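Flondberg In-Sink Dish Rack, Stainless Wire

Home > Kitchen > Sink & Drying > Racks and Inserts

Item 4000-49
In stock, ships from our Miltodmont warehouse

I'll come right out and say it, this is the rack I use in my own kitchen, so you're not going to get a neutral write-up from me! I sell plenty of dish racks and most of them are fine. They sit on a tray next to the sink, they take up the spot where you wanted to chop an onion, and every couple of weeks you lift the tray and wish you hadn't. The Flondberg goes down inside the sink and the water drips straight into the basin (no tray, no spout, no little rubber mat going gray at the corners).

I held out on these for years. My old sink was a shallow double bowl and anything you put in it left you no room to fill a pot. Then we redid the counters and went with one big single basin, and suddenly I had all this depth and no idea what to do with it.
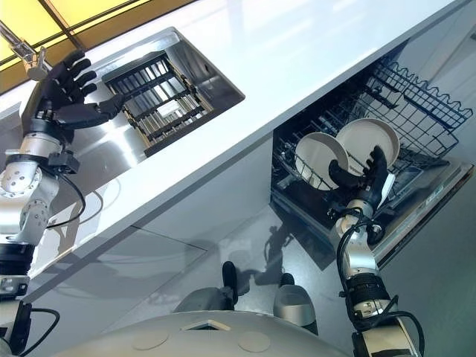 A deep, square-sided basin is where this rack makes the most sense. If yours has sloping sides the feet can creep toward the drain, and I'd send you to the smaller Baltora model for that. I also like the plain rows of bars, all running the same way, because they make a simple grid of slots and you can stand things up without hunting for the one spot that fits. With a stainless sink like this one and a white counter over it, the rack stays down below the counter line and you get the whole top clear. Folks ask me if it's worth having when the dishwasher is right there next to the sink, and I say yes! Plates go in the machine, sure, but there's always the pile of stuff you don't want to put through a full cycle, or that you need again in ten minutes.

What you get in the box

One rack, four clip-on feet (soft, gray, they pull off for washing) and one utensil insert that you can use or leave in a drawer. There's a folded sheet of instructions that I have never needed.

Size and fit

Length: 54 cm
Width: 30 cm
Fits: single-bowl sinks with a flat floor. Measure the inside of the bowl at the bottom and leave yourself a finger's width all around. Please do measure at the bottom! Nearly every return I get is from somebody who measured across the top.

Small stuff and long stuff

I was a bit worried about skinny things when I first got mine. My last rack had such wide gaps that everything thin ended up flat on the floor of the sink, soaking in whatever was down there, and I'd fish it all out at the end of the night grumbling.
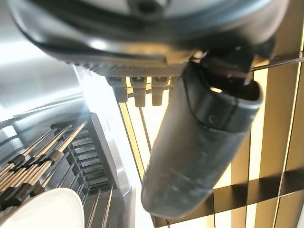

Wooden pieces are what I fuss over most, and I'm forever telling customers to dry them standing up with air around them. Laid flat they stay damp on one side and after a while they get that fuzzy feel. The rods on a wire rack are thin and run parallel, so a whole bunch of tan wooden sticks with brown bands, chopsticks or handles or what have you, can lean in there together on the same slant. If I've got time I spread mine out a little more so each one gets its share of air. If I don't, they go in as a bunch and I give them a shake later on.

Cleaning it

Hot water, dish soap, a soft brush along the rods. If you have hard water you'll see a chalky film where the rods cross the frame, and a splash of white vinegar takes care of it. Don't use steel wool. I did once, on the store sample, and you can still find the scratches if you know where to look.

A few things I'd change

The feet could grip harder. The utensil insert rattles when it's empty. And I wish it came in a longer version for those giant farmhouse sinks, which I get asked for constantly (I've passed it along, no promises).

Goes well with

Simon bottle brush, long handle
Baltora roll-up sink mat
Flondberg replacement feet, set of four

Returns within 30 days, unused, in the original box. Replacement feet were out of stock in October but we have plenty again.

Page updated 27/12/2017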